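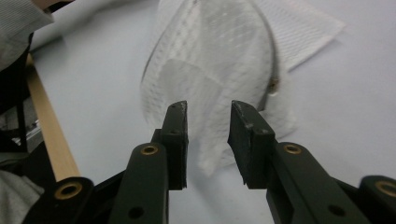 Variable Star Group, Prekeddale Astronomical Society

About us

We watch stars that change. Some fade and brighten again over a few hours, some take the best part of a year, and a few seem to do as they please, and those are the ones we get most excited about! The group is part of Prekeddale Astronomical Society and is open to anyone who belongs to it, whatever kit they own and however long they have been looking up.

We started as a corner of the main society's observing evenings, where a handful of members kept wandering off to look at Mira when everyone else was queuing for Saturn. After a while it made sense to give the wanderers their own list of targets and their own page on the website, and that is still more or less what we are. The list has grown a good deal. So has the amount of tea.

What we do

A variable star estimate is a lovely simple thing. You find your star, you find two steady stars near it whose brightness is already known, one a bit brighter and one a bit fainter, and you judge where yours sits between them. Write down the figure and the time and you have made a measurement. Binoculars are plenty for many of our targets, and for the brightest (Betelgeuse, Algol, Delta Cephei) you don't even need those.

Between us we have now put 1,443 estimates into the group logbook. Most were made by eye, from back gardens and lay-bys and once from the deck of a ferry. The rest come from members who use cameras, and they can follow stars far too faint for the rest of us to see. Both sorts go on the same light curves, in different colours, and it is a real thrill to watch the dots join up into a proper shape over a winter.

Our telescope

The group shares a reflector that we call Dinu, on a simple push-to mount, with 600 mm of focal length and a nice wide field that makes star-hopping much less of a trial. Dinu lives in the society's shed at Istness, where the horizon to the south is open water and the nearest street lamp is well behind the hill. Members who have had a short induction can book it for any clear night. Please put the cap back on the finder. (We say this to everyone, and we say it to ourselves.)

Jistine

Jistine is our own star atlas and chart-maker, written by members in their spare time and free for the whole society to use. You type in the star you want and it gives you a chart with the comparison stars marked, flipped whichever way your telescope flips the sky. Version 2 added a red screen for use at the eyepiece and a much better way of dealing with clouds, in that it now suggests something else to look at in the part of the sky that's still clear. Suggestions are always welcome, and so are complaints about the fonts.

Getting together

We meet indoors once a month from September to May to go over new light curves and talk about what's coming up. In July the nights hardly get dark this far north, so we give observing a rest and hold our beginners' day instead, with practice estimates done on a projected star field and a long lunch. There were 13 first-timers at the last one and several of them have already sent in estimates, which made us very happy indeed.

Joining in

Come along to any indoor meeting, or turn up at Istness on an observing night and ask for the variable star people. We have spare binoculars and printed charts to lend. Children are welcome with an adult, and the youngest often have the sharpest eyes of the lot. Wear more layers than you think you need and bring a red torch if you've got one. Observing nights are confirmed by email in the late afternoon, once we've had a good look at the forecast.

Page last updated August 10, 2025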